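Rillia Adds Robotic Arms to Dishwashing Training

Catering company Rillia will extend its use of robotic arms to three more kitchens in May, the company announced. The arms take over the wiping of plates before they are stacked for the washer.
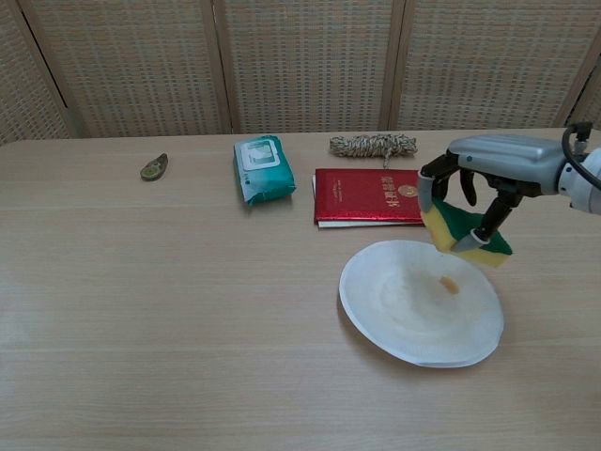 A robotic arm holds a sponge above a stained plate.

The 21 employees on the dish line keep their posts and hours – most will move to sorting and final inspection. "Staff asked for less repetitive wrist work, and they will still decide which plates go back," said operations director Noreen Siddiqui. Retraining is paid and takes place during regular shifts.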